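Prunby Vented Paddle Brush: two months in, and the little basket it lives in

I have the kind of hair that eats brushes. It's long, it's thick, it's fine at the bottom and coarse at the top, and if I so much as look at a scarf it knots up at the back of my neck. Over the years I've snapped handles, bent pins and once got a round brush so thoroughly stuck that I had to go to work with a hat on. So when I say I've been using the same paddle brush every morning for two months and haven't wanted to throw it across the bathroom, please understand that's a big deal in this house!

The brush is the Prunby vented paddle in pink. I ordered it from Pastia, mostly because I needed one more thing to get to free shipping (I know, I know, that's how they get you). It came in a plain cardboard sleeve with no instructions, which, fair enough, it's a brush. They sell it in a charcoal color too, but I lose dark things in the bottom of my bag, so pink it was.

First impressions: light. Lighter than I wanted, to be truthful, because my old Grimton paddle had a solid wooden back and a real weight to it and I liked how that felt going through wet hair. For the first week I kept gripping the Prunby too hard, as if it might fly off. I got used to it. Now when I pick up the Grimton it feels like I'm brushing with a cutting board.

Detangling is where it earns its spot. I start at the ends like you're supposed to, hold the section above the knot, and work up. The pins bend just enough. On dry second-day hair I can get all the way through in the time it takes the coffee to drip, and on wet hair it's slower but it doesn't yank. I get fewer broken bits in the sink than I used to. I haven't measured that or anything, it's only what I wipe up in the mornings.

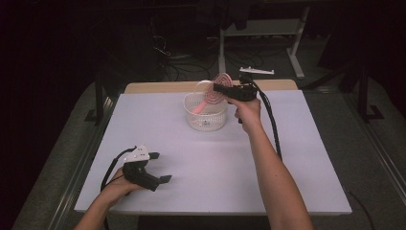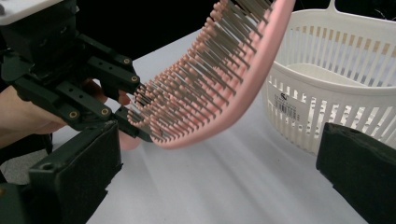 My one big worry going in was the pins, because cheap ball tips are the thing that always goes first. You know the ones, they pop off one at a time and leave a bare pin that scratches your scalp until you can't stand it. I've lost none so far, and I've been checking. The pins are packed in tight rows, pale ones with a little round pink tip on each, and that density is both the best and worst part of this brush. Best, because it really does smooth everything down on the way through and I can skip the flat iron most days. Worst, because lint and shed hair get in between those rows and settle in for the winter.

Which brings me to cleaning. Drag a rat-tail comb through the rows from the handle end, lift the hair out in one sheet if you're lucky, and then swish the head in a bowl of warm water with a drop of shampoo. The back has an openwork pattern, all curved ridges with gaps, and I was expecting that to be a nightmare for dust and hairspray gunk. It needs an old toothbrush now and then. The ridges run in curves so you just follow them around, and it's kind of satisfying if you're the sort of person who likes scrubbing grout. I lay it pins down on a towel overnight. Please don't put it on the radiator, I've warped a brush that way.

The handle is smooth plastic with no rubber on it, and this is my main gripe. With dry hands, lovely. With leave-in conditioner on your palms it turns into a bar of soap. I've dropped it in the tub and on my own foot. I tried a wrap of that stretchy grip tape people use on tennis rackets and it helped, but it looked awful and got fuzzy, so I peeled it off again and now I wipe my hands first like an adult.

Blow-drying is decent. The air does seem to move through it better than through the Grimton, which held heat like a brick, and my roots come out with a bit more lift. Don't expect a salon finish from a flat brush, though. If you want a bend at the ends you'll still need a round one.

Now the basket, which I'm reviewing too because I like it almost as much. It's an Ugwu, from the same order, small and off-white with rows of little holes all over and a curved handle. I was sure the brush would be too big for it, and it's true that the head pokes up over the rim when it's in there on a slant with the handle end down. I don't mind a bit! It means I can grab it without looking. The holes are what sold me, since anything that goes in a bit damp gets some air. My previous setup was a ceramic mug, and the bottom of that mug was not something I'd want company to see.

I carry the whole thing from the bathroom to the bedroom when somebody else needs the sink, and the handle has held up fine. I wouldn't load it with full-size shampoo bottles. For a brush, a comb, some clips and a tub of hair ties it's plenty. It weighs nothing, so it does scoot around on a slick counter if you toss things into it, and I stuck a couple of felt pads on the bottom of mine.

Who shouldn't bother with the brush? If you have tight curls that you wear curly, I'd leave it on the shelf, it's going to puff everything out. Same if your hair is very fine and goes flat easily, I think that many pins would be overkill. My niece borrowed it for her ponytail and pronounced it too ticklish, so make of that what you will.

Would I buy it again? Yes, and I've been eyeing the travel size for a trip in July, although the reviews on that one complain about the hinge. The brush gets four stars from me, with one off for the slippery handle. The Ugwu basket gets five, and I've ordered a second one for under the kitchen sink.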